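The Season Pass

The patch was 254 gigabytes and the game had been 241, so I knew before I'd played a minute that somebody at Skeladari had lost the thread. I cleared the drive anyway. I'd reviewed every Pomamum since the first one and the site still paid by the piece.

"Return to Skostmont" was supposed to fix the ending. That was the word on the forums, and the word in the email from the publisher, which had a little drawing of the lighthouse in it and used "beloved" twice. I have never trusted a game that calls itself beloved. The original ending was a door that didn't open. You collected the four keys, you climbed the hill, you put the keys in, and the credits ran. People wrote long essays about what it meant. I thought it meant they ran out of money.

So I started a new save, because the old ones wouldn't load, and walked down to the harbor. Same harbor. They'd added rain. The ferryman had a new line, and he said it every time I passed within six feet of him.

"You're late for the door."

I wrote that down. By midnight he'd said it so often that I'd turned the voices off and put the subtitles on, and then I had to read it.

The new quest was a shirt. I wish I were kidding. A woman in the laundry by the pier had lost her brother's gray shirt, and the whole first act was going around Skostmont asking people whether they'd seen it. Twelve people. None of them had. One sold me a fishing rod.
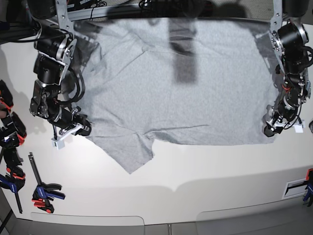
Gray shirt, short sleeves, creased.

I found it in the chapel at two in the morning, folded on a bench I must have walked past thirty times in the old game. The prompt said TAKE. I took it. Then it said PUT BACK, and there was no button to close the prompt, so I sat there with my thumb on the stick and thought about the word count.

I put it back.

Nothing happened. I took it again and ran it down to the laundry, and the woman said it was the wrong size. Then she offered me the season pass. It was in her dialogue tree, between "Tell me about your brother" and "Goodbye."

I messaged the one person I knew who'd worked on the series, a level designer who'd left for Lüthi and made racing games now. I asked if the shirt went anywhere.

"What shirt," she wrote.

"The one in the chapel."

"There wasn't a chapel when I was there. How far did you get?"

I told her. She typed for a long time and then sent me a thumbs up.

The hill was next. I had no keys in this save, only a fishing rod and a shirt in the wrong size, but the path was open and I had a deadline at nine. The rain was very good up there, I'll give them that. The ferryman was standing by the door. I hadn't seen him walk up, and I was fairly sure he didn't have the animations for it.

"You're late for the door," said the subtitle.

The prompt gave me one choice, and it was the shirt. He put it on. It fit him fine. He pulled the door open with one hand, no keys, and went through, and it shut behind him, and the credits ran. There were 2917 names in them. I watched for hers, and it was there, under Chapel.

I gave it a six. The site made me change it to a seven.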